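Setting Up Your Trusberg Coat Rack

3. Choose your spot. Take your time with this one — a rack that's in the way of the door will bother you every single morning! Leave a little room on all sides so winter coats can hang freely.

4. Level the base. Turn each foot by hand until the rack stops rocking.

Note: On thick carpet, check the feet again after a day or two.

5. Hang your coats, heaviest ones lowest, and go back and forth between the two sides as you fill it up.

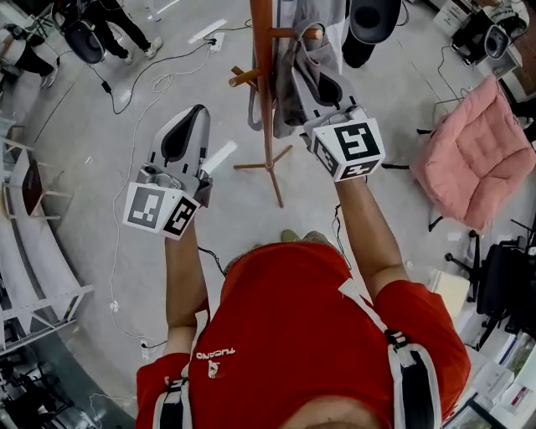
6. Give the post a gentle push. If it sways, go back to step 4.

Caution: Please don't let children climb or swing on the rack.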